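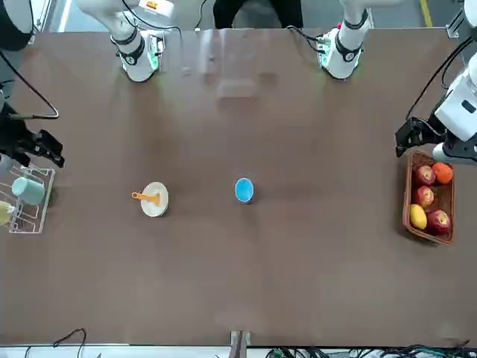

Mirsad Mujić

I spent the weekend comparing two sets of fingers for the arms, the stock ones and a printed pair called Nultberg. The arms are the same white pair I have written up before, both running through the Jollell controller. I left the speed limit at 60 percent for everything.

The table is set with kitchen things because that is what I want the arms to handle in the end. Plate, spatula, a small bowl, some cups, the dish rack, fruit in a basket. Apples are easy with either set. Anything thin and flat is hard, and a spatula lying across a plate is the one I keep going back to.

The stock fingers are stiff and close fast. They are fine on a cup if you come in level. If you come in at an angle they tip it over. The Nultberg fingers bend a little at the ends, so they forgive a bad approach, but they slip on handles. I changed the grip force setting from 1205 to 1864 and that helped with the handles. I would not go higher with plastic cups. 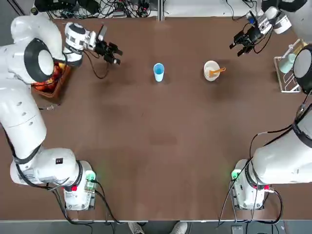 Light blue cup between the grippers, spoon in the bowl.

Spoons gave me more trouble than I expected. With the handle sticking out over the rim you have something to grab, but the bowl wants to come along with it. I had to slow the last part of the move and lift straight up. Chae, the software I use to record runs, let me replay the same path with both sets of fingers, which made the comparison fair.

The view from over the table is good for planning a reach and poor for judging height. The fixed one fills in some of that. I still want a camera on each wrist and have been looking at a small one from Flonance.
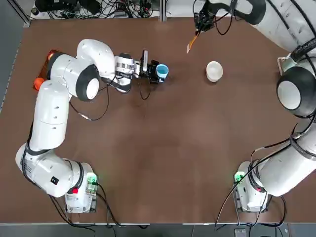
Sarajevo, 16 February 2025

Today I worked on using both arms together, a cup in the left and a flat tool in the right. Holding the cup still is the easy half. The tool turns in the fingers if it is gripped too near the end, so I moved the grip point 3 millimeters in and ran it again. I am keeping the stock fingers on the left arm for now. Next I will try rubber tape on the right.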